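11 August 2024

Second day of the gripper comparison. Mylene Calimlim had the arm up before I got in, so we went straight to bin picking with the two-finger gripper from Prundville. We did 30 tries before lunch and 30 after, same bin, mixed objects.

The clear things are still the worst. The camera loses the tube against the metal floor, and the depth map has holes wherever there is glare. Mylene wants to try the Cleltberg camera next. I'd sooner finish the gripper runs first and change one thing at a time.

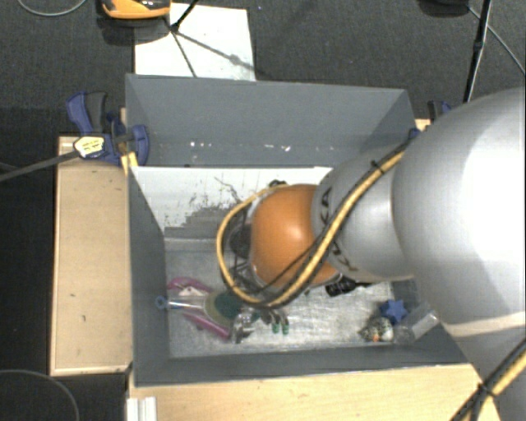
Corners are the other problem. With the fingers angled down there isn't much room near the walls, and the planner gives up early - I loosened the limit a little and it did better. The cable loop bothers me too. I want it tied closer before we speed anything up.

Bernadette Conneely called from Clurach about the suction tool. It ships in 2 days. Total picks logged so far: 259. Need to rename the morning files tomorrow.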